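Extended Warranties on Furniture and Appliances: Frequently Asked Questions

Last revised 2018-08-19

These are the questions readers send us most often about service plans, protection plans, "peace of mind" packages and whatever else the stores are calling them this season. We don't sell plans and we don't take a cut from anyone who does. Our view is that most of them are a poor buy. Where we think one might be worth the money, we say so.

What is an extended warranty?

Usually it isn't a warranty at all. A warranty comes with the product and is part of the price. What you are offered at the register is a separate contract, paid for separately, often with a company you have never heard of. The store's name may be printed on the folder, but read the last page to see who has to pay when something breaks.

Why do salespeople push them so hard?

Commission. The margin on a sofa or a washer can be thin, and the margin on the plan is not. A reader who bought a dryer at the Amholm store in Retau was asked 2 times on the floor and once more by phone after delivery. Nothing about the dryer had changed between those calls.

The store says the plan covers "everything." Does it?

We have yet to read one that does. Look for the section called exclusions, or "what is not covered," and expect it to be longer than the section before it. Typical items are normal wear, cosmetic damage, damage from moving house, anything caused by pets, and anything that "developed over time." That last one deserves a second look — most things that go wrong with furniture develop over time.

Is accidental damage included?

Sometimes, and often with a catch. Stain coverage may apply to a single incident that you report within a few days. If the claims office decides the stain built up slowly, they can turn you down. How they can tell from a phone call is a question we have asked and not had answered.

How long does coverage last?

Check the start date before you check the length. A five-year plan that begins on the day of purchase overlaps with the maker's own warranty, so for the first year or more you may be paying for protection you already had. Some plans pay for extras during that stretch, such as power surge damage. Ask to see those extras in writing.

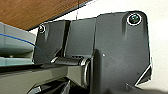

Can I cancel a plan after I've bought it?

In many cases you can, and you'll often get all your money back if you do it early and haven't made a claim. After that, expect a partial refund, sometimes less a fee. The contract should state the cutoff and where to send your notice. Send it in a form you can prove, and keep a copy.

What happens to my plan if the store closes?

It depends on who stands behind the contract. If a separate company does, and that company is sound, the plan should carry on. If the store itself was on the hook, you may be standing in line with everyone else it owed money to. When the Biwott outlets shut in January, we heard from 19 plan holders, and most of them couldn't say which kind they had.

Will they repair the item or replace it?

They choose, in nearly every plan we've seen. "Replace" may also mean a store credit based on what they think the item is worth now. Many contracts end once a replacement is made, so the new item is not covered unless you buy another plan.

What about plans that refund your money if you never claim?

Read the steps for getting the refund. The Fimov plan we looked at wanted the original receipt, the original contract and a form sent in during a short window after the plan ran out. Miss any of it and the money stays where it is. It's legal, as far as we know. We still wouldn't count on seeing that check.

Does my credit card already cover this?

It might. Some cards add time to the maker's warranty when you pay for the whole purchase with the card. These benefits get trimmed without much noise, so don't go by what a friend told you. Call the number on the back and ask for the current terms.

Is there any plan you would buy?

Possibly, for something expensive that you depend on daily and couldn't afford to fix. Even then, get a repair quote first. If the plan costs around half of a likely repair, we'd put the same money in a savings account.

My claim was denied. What now?

Ask for the reason in writing, with the clause they are relying on. Then read that clause yourself. If it doesn't say what they claim it says, appeal, and copy your state's consumer protection office or insurance department on the letter.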